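Open Day at Dralline

The bus from Inwood let her off at the bottom of the hill, and she walked the rest. A paper sign on the gate said VISITORS with an arrow. She had ticket 489 in her coat pocket and had checked it twice on the ride over.

In February she had sent in an application for the packing line and got a polite letter back. Then in late summer a card came inviting her to see the new work at Dralline. She figured they had kept her address on a list. She went anyway, because it was her day off and the card said there would be lunch.

They were let into the demonstration room in groups of 15. The room was warm and smelled of floor wax. A young man in a Jova shirt stood by the table with a clipboard and told them the arm would pick up a banana and put it on the plate. He said it the way a waiter reads out the soup.

"Which banana?" asked a man at the back.

"Either one," the young man said. "It decides."

She got a spot at the front, next to a screen that showed what the arm saw from its wrist. She found she was watching the screen more than the table. It made the plate look as big as a pond.
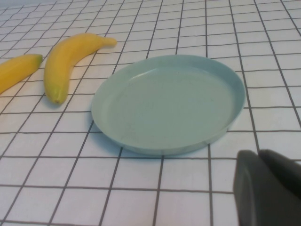 Yu said it would be faster to eat the banana. A few people laughed, and the young man laughed too, a little late. Yu went on and said that speed was fine by him either way, he only wanted to know what it did when the fruit was soft.

"It adjusts the grip," the young man said.

"To what?"

The young man looked at his clipboard. "There are 2567 practice runs behind this one," he said. "Some of those were soft."

She thought about her mother's kitchen, and the bowl on top of the refrigerator where the bananas went brown before anyone remembered them. Her mother could tell by pressing once with her thumb. She had never been asked how many times she had practiced.

The arm moved. It went slower than she expected, stopped over the cloth, and seemed to think it over. Then it closed on one banana, lifted it, and carried it across. It let go a little early. The banana dropped the last inch and rocked on the plate until it was still.

People clapped. She clapped too.

"We'll run it again in five minutes," the young man said, and he put the banana back on the cloth and turned it a little with one finger.

The others went out to find the sandwiches. She asked if she could stay for the next one, and he said sure, there was plenty of room. She moved over to the other side of the table, where she could see his hands.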